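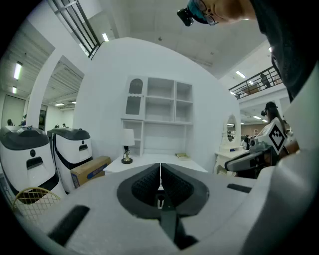

Looking at Pictures Together: Final Report
Begoñe Montoya, second-year Arts Management
1 Aug 2019

How the project began

I had wanted for a long while to find out how visitors really spend their time at a small photography festival, and the Maltby festival (which I have loved since my first visit) very kindly let me try. It showed 10 exhibitions this year, and I must admit I saw most of them twice!

What I did

I handed out 400 comment cards at the two largest venues, the Guillot rooms and the old Wudel print works, and 727 people signed the visitors' books there, many of them with lovely long remarks that I read over several very happy evenings.

What I found

People stayed longest in front of the family portraits, especially where there was a bench nearby, and quite a few asked for larger captions. The evening talks were mentioned again and again, always fondly. I will be passing the cards on to the festival office in September, with my warmest thanks to everyone who stopped to fill one in.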